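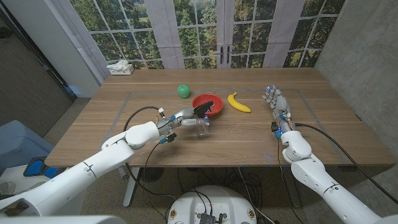 Maksym Dmytriv wrote in to say that he had set his Flismont alert to go off whenever the price of coffee moved, and that coffee, being coffee, moved all night. His phone was dead by morning. He would like the manual to mention this sooner, so it now opens the section.

4. Setting Up Price Alerts

Before you begin, link at least one brokerage account (Section 2). Alerts on an unlinked account will save nicely and do nothing.

1. Open the Watchlist tab and choose a commodity or fund.

2. Tap Add Alert, then pick Price or Percent. Percent is calmer.

3. Enter your threshold. The lowest setting is 5 percent for new users. You can go lower under Advanced, where Maksym was.

4. Set Quiet Hours. Alerts raised during Quiet Hours are held and delivered together at the end, oldest first.

5. Tap Save. A gray bell appears beside the name. If the bell is red, your alert overlaps one you already have — delete either.

Note: You may keep up to 40 alerts per account. Ihor Tkachenko has asked for 700. We are thinking about it, slowly.

Note: Futures prices arrive with a delay of roughly 37 seconds. Anyone planning to outrun the wheat market on that basis should read Section 9, "Losses."

Caution: An alert is not an order. Flismont will tell you that silver has fallen through the floor, but it will not sell your silver. To place orders automatically, see Section 6.

Caution: Do not import alerts from Billby without checking the currency field. Billby leaves it blank when it feels like it, and Flismont reads a blank as dollars.

To remove every alert at once, hold the bell icon and choose Clear All. There is no undo.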